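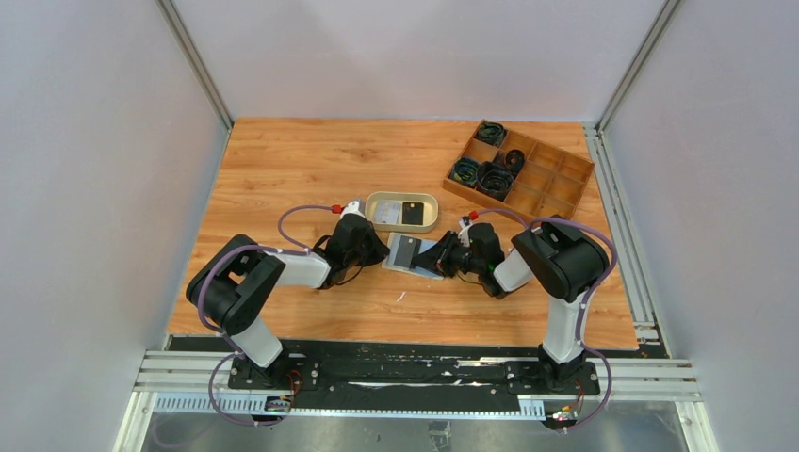
Oil or water-based poly on a pine worktop?

Woodwork and Finishing > Finishes
Started 2024-08-14

millrace_ed
I have a pine top from Van der Merwe that will go in as a desk and general work surface. It will get laptops, coffee, keys, and the occasional pizza box. I've sanded the whole thing to 100 grit and stopped there to ask before going further. I have a can of Ornex hard oil left over from a bookcase, and I could also buy a can of Cedero water-based poly. Which would you use on softwood that gets handled every day? My last desk was bare pine and it went gray and greasy where my wrists sat.

plankton77
Poly. Oil on pine looks great for a year and then you get rings. I did a kitchen table in oil one December and was redoing it by the next one. Cedero goes on thin, so plan on four coats and a light sand between them.

Tessellate
Disagree with the above. Rings in oil can be fixed in ten minutes with a pad and a bit more oil. Rings or scratches through poly mean sanding back the entire top. For a desk I'd take the finish I can repair. Pine is going to dent whatever you put on it.

plankton77
You can fix them, sure. I never did though, and I doubt most people do. A finish you have to look after is only good if you look after it.

millrace_ed
Fair point from both. How do you two handle knots? Mine has a big one and a few small ones, and the big one feels slightly tacky.

Tessellate
Tacky means resin. Wipe it with denatured alcohol, let it dry, and put two thin coats of clear shellac over the knot, a little past the edge. Make sure it's dewaxed if you decide on poly. If you're oiling, keep the shellac tight to the knot or you'll see a pale halo around it.

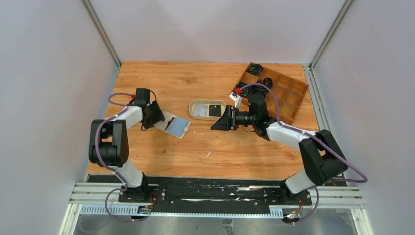 Dark oval knot in the upper middle, smaller round one at lower left. Narrow plank seams are visible too.

oldglue
On seams like that, watch the oil. It sits in the joint and creeps back out for hours, and if you leave it you get shiny lines. Wipe, wait an hour, wipe again. I have a top where I went to bed too early and the lines are still there.

millrace_ed
Good to know. My seams are tight but you can feel a couple of them with a fingernail.

dry_fit
100 is too coarse to stop at for either finish. Go to 150 and then 180. I use the Dustomska mesh discs because they don't clog on pine. For oil don't go past 180 or it won't soak in.

oldglue
Those discs cost too much. Regular paper and a crepe cleaning block does the same job.

dry_fit
They last longer than paper, at least for me. I've had the same few on the go since spring. Pine gums up cheap paper in no time, block or no block.

plankton77
Whatever you sand with, do the underside too. Same finish, same number of coats. I skipped it once on a wide top and it cupped enough to rock a mug.

Tessellate
We agree on something then. Also, don't screw it down hard to the frame. Use slotted holes or figure-eight fasteners so it can move across the width.

millrace_ed
OK, a question on drying. The can of Ornex says 16 hours between coats. My garage is pretty humid right now. Is that enough?

oldglue
I'd give it a full day in humid weather. If it still smells strong up close, leave it. And lay your rags out flat outside to dry, don't ball them up in the trash. Oily rags can catch fire by themselves.

millrace_ed
Thanks all. The top cost me $135 so I'd like to get it right the first time. I'm going with oil, mostly as I already have the can. Shellac on the big knot tonight, then 150 and 180 on the rest.

plankton77
Good luck. Use a coaster.

dry_fit
Do the shellac after you sand, or you'll take it straight back off.

millrace_ed
Right, yes. Sanding first.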